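Visit report: automated weighing and portioning at the Trovness kitchen, Skurnmont

Prepared for members of the regional catering forum

Our party was received at the Trovness site in October. The kitchen supplies 21 schools and day centres, and its management had agreed to show us the portioning cell installed by Imico. Up to 12 visitors may enter the preparation area at one time, so the party was divided and each group spent 49 minutes on the floor.

Dry goods at the station

The cell works at a plain white table. Ingredients are brought to it in measuring cups filled by staff in the dry store, and the arm takes each cup by the handle and empties it into a steel bowl. Staff remain responsible for the choice of ingredient and for the allergen record, which is kept on paper as well as on the Demirtaş stock system.

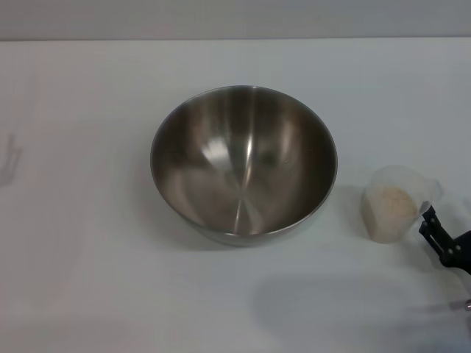 Effect on working arrangements

Before the change, three members of staff on each shift weighed and tipped dry goods by hand from 6 a.m. Two have since moved to cooking and dispatch. The third post has become that of cell attendant, at one grade higher, following a training period of 3 weeks. We were told that no post was lost – although one evening shift was shortened, and this was still under discussion with the staff side when we visited.

Attendants spoke well of the reduction in lifting. They were less content with the waiting. A batch may be held while the arm repeats an approach to a cup, and the attendant may not step in until the cell has been paused. Several asked for a second pause button on the store side.

The wrist camera was explained to us in the control room, where its picture is shown on a monitor beside the batch list. Attendants are expected to consult it along with the general view of the table.

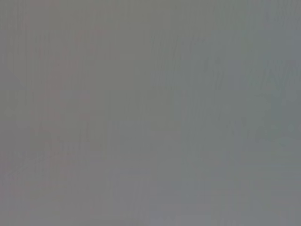

View from the wrist camera, with no object distinguishable.

The batch list for the morning ran to 239 entries, mostly flour, rice and pulses. Each completed bowl is checked by eye before it leaves the table, and the attendant initials the sheet. Management intends to keep this check in place for the whole of the first year.
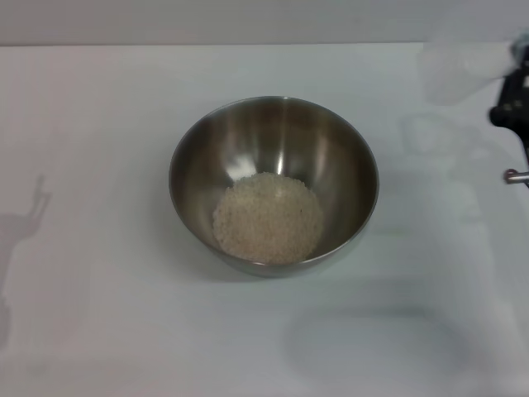
Uncooked white rice in the steel bowl at the portioning table.

Matters for members

Members considering similar equipment may wish to ask suppliers about noise, cleaning time between allergens and the grading of attendant posts. Trovness has offered to share its revised job description on request. A second visit, to the packing hall, is proposed for the spring.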